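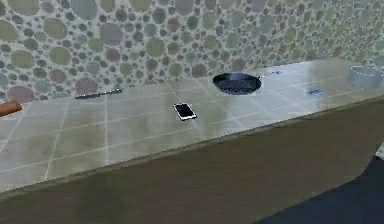 I'd already drunk most of my coffee when Khairul Pangaribuan came through the door with a laptop under one arm and his phone wedged against his shoulder, mouthing "sorry" at me. He was on with a bakery. The bakery wanted to know why its payout had landed a day early, and was that a mistake, and did they have to give it back?

"They don't," he told me when he hung up. "But I love that they asked!"

Khairul runs Toom, which lends money to small food businesses – bakeries, caterers, sauce makers, the guy who sells dumplings to six grocery stores and would like to sell to sixty. If you've ever supplied a big store you know the problem. You deliver in the spring, you get paid in the summer, and somewhere in between you have to buy flour. Toom pays the invoice up front, takes a fee, and waits for the store instead of you.

I wanted to talk to him because I used to do the books for a catering company, and I remember those waits really, really well. My boss once paid the linen people with her own credit card. When I tell Khairul this he nods like I've told him it rained.

"My mother had a lunch counter and a little wholesale business on the side," he says. "The wholesale was supposed to be the good part. It nearly sank her. She had one customer that paid in 70 days, every time, and she was afraid to bring it up with them."

He didn't go straight from there into finance. He studied food science, worked in quality control at a noodle plant, and then spent four years at a payments company called Pondau, where he says he learned how money moves and also how to sit through a meeting. He met his co-founder there. Oisín Hanrahan wrote the software that matched payments to invoices, and the two of them had desks by the same broken window.

"Oisín thought my idea was terrible," Khairul says, very cheerfully. "He said the loans were too small and the customers were too much work. He was right about both! So we spent a year trying to make the work smaller."

I called Oisín later to check, and he didn't argue. "I said terrible, yes. I may have said worse," he told me. "The average invoice back then was $3,415. A bank spends more than it would earn just opening the file. I couldn't see how you'd get around that until we stopped asking people for paperwork they didn't have."

What they ask for now is access to the sales records and a copy of the purchase order. Most of the checking is done on the store's side, to see whether the goods were really accepted, and I was surprised by how much of Khairul's day still goes to plain old phone calls. He likes them. He has a headset with a foam cover that has been chewed by a dog.

The first outside money came from Tinivov, a fund I'd never heard of, after what Khairul counts as a long list of no's. He won't tell me how much. He will tell me that the first version of the pitch had 251 slides in it, counting the appendix, and that a partner at Tinivov asked him to come back with ten.

"I came back with 14," he says. "I couldn't lose the dumplings."

Toom passed 200 customers in June. I ask whether that felt big, and he makes a face. That same month a chain that several of his borrowers sold to stopped paying anybody, and for a few weeks he was on the hook for all of it.

"I didn't sleep much. Oisín got very quiet, and he's quiet to begin with. We'd let too much of the book sit with one buyer, and there was a limit written down, and I had been the one waving things through." They took the loss, put the limit into the software where he can't wave anything, and told the customers what had happened in a letter he wrote himself. Two of them left. One brought him a cake.

Next up is Skerovness, where they're opening a second office in the new year with three people, mostly to work with fish smokers and the cheese makers up the coast. Fish people, he says, are a whole different thing on timing, and he's been reading up on it at night.

I ask if his mother uses Toom. She's retired, he says, but she did go over the contract before the first one went out, with a pencil, and she made him move the fee to the top of page one.

His phone was going again by then. It was the bakery.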